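Sallstead Community Sewing Room
Winter opening checklist, with comments
Walked through in January by Noreen Madigan and Vichien Khamphan

Hello all, and thank you for your patience while we got the building warmed up again after the break. What follows is the same list we use every winter, with our comments written in as we went. Please read the parts about the irons even if you read nothing else, and if you teach the evening class, please read the part about the back door too.

ENTRY AND WALKWAYS

Front steps clear of ice and leaves: OK. The salt bucket was nearly empty, so Vichien filled it, and there is a spare bag under the coat rack.

Door mat lies flat: Needs work. One corner has started to curl again. We taped it down for now, but I would love to see a heavier mat before the quilters come back with their rolling bags.

Back door opens freely from the inside: OK, after a good shove. The frame swells in damp weather. Emmett Iwasaki has promised to plane it. Until he does, the evening teacher should try it before class starts and leave nothing stacked in front of it.

Exit sign lit: OK.

ELECTRICAL

Cords free of cracks and fraying: One failed. The gray extension cord by the window had a split near the plug, and I cut the end off so it couldn't wander back into use.

Outlets cool to the touch with machines running: OK. We let the machines run through a whole pot of tea, and everything stayed comfortable.

Power strips not plugged into other power strips: OK, and what a pleasure to write that! Last winter there were 2 of these behind the cutting area and I fussed about it for weeks.

Space heater: Removed. I know it was cozy, and I know some of you will miss it, but it drew far too much for that old circuit and it sat much too close to the fabric shelves. Please bring a sweater, or borrow one from the hook.

IRONS AND PRESSING

Irons shut off by themselves when left standing: One does, one doesn't. The Jullorard is fine. The older one stays hot until you unplug it, so it now wears a red ribbon on the handle and must be unplugged every time you step away, even just to answer the door.

Ironing board locks firmly: OK.

Pressing area has a clear place to set a hot iron: OK.

CUTTING AND SHARP THINGS

Rotary cutters closed when not in hand: We found 2 open in the drawer. I don't want to scold anyone, but Ingrid Crenshaw nicked her thumb this way in the fall, and it bled a good deal more than you'd think.

Pin jar and old needle jar both labeled: OK. Vichien wrote new labels in lovely big letters.

Work tables steady, no wobble: OK.
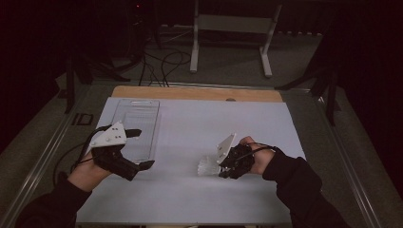 Where do broken needles go?
Drop them in the old needle jar on the windowsill, never in the wastebasket, where they can poke through the bag and into whoever carries it out.

FIRST AID AND FIRE

Fire extinguisher gauge in the green: OK. It hangs by the sink, where it always has.

First aid kit stocked: Mostly. We're low on the small bandages and out of burn gel. Asnakech Assefa is picking up both on her next trip to Zisarville.

Smoke alarm tested: OK, and very loud. Apologies to the choir next door.

STILL TO DO

Plane the back door (Emmett)
New door mat (Noreen to ask for prices)
Bandages and burn gel (Asnakech)
Replacement extension cord, the heavy kind (Vichien)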